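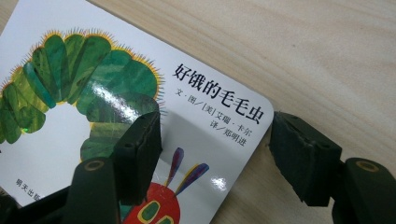 Give it the full 30 days before you slag it off, says Tshepo Zulu under my last post. Fine. I've now given it the full 30 days. Slagging off starts below.

For those who missed the first lot: Fastent is the gratitude app our school parents' group all signed up to in July. You write down three good things before bed and it gives you a score. I didn't want a score. I wanted to stop shouting at the radio.

My score at the end was 86. Out of what, I couldn't tell you. I've been through the help pages twice and it isn't out of 100, as Seema Bisht apparently reached 140 without much effort.

The first week was all right, I'll give them that. I wrote about the tomatoes, a decent phone call with my brother, the bus coming when it said it would. I slept quite well. I also slept quite well the week before, when I was writing nothing down.

By the second week I was having small pleasant experiences on purpose so I'd have something to put in the box. I stood in the garden at ten at night looking for a good thing. It was drizzling. I put "drizzle".

It took four points off for "drizzle". The message said my entry "could go deeper". I have never been so angry about weather.

Then there's the sharing. It's switched on when you join, so the whole parents' group could read mine until day 11, including the one about the school car park, which was a grateful entry if you read it right to the end.

Lajos Bognár has written to me privately to say he did read it right to the end.

People keep sending me the study. I've read the study. It's 70 people, all of them already paying for the app, asked by the app whether they felt better for having the app. I'd like to see the ones who packed it in after a week.

And yes, I know keeping a diary helps some people. My mum kept one for years, mostly prices and who'd been rude to her, and she was the calmest woman on our street. She wouldn't have got past day two on Fastent.

Several of you have asked if I'm less cross. I asked at home. The answer was "about what?" - so make of that what you will.

What did help a bit was leaving my phone in the kitchen after nine. The app sends its reminder at 9.30, so I missed it most nights in the last week and had to fill in the days afterwards. It lets you do that, by the way. I did five in one go in the dentist's waiting room and got a badge for consistency.

The dentist says I'm still grinding on the left side.

Replying to Tài Nông: no, I haven't paid for the full version. It adds a "gratitude partner", who is a stranger, and a tree that grows. I've got a tree. It blocks the gutter.

Replying to Seema: I'm not saying you're making it up, I'm saying you also gave up that job in the same month. I'd want to rule out the job.

One last thing for anyone cancelling. It's under Account, then Journey, then "Pause my growth" - there's nothing called cancel. Do it before the trial runs out, and take a screenshot. Ferenc Kerekes didn't and he's still waiting for his refund.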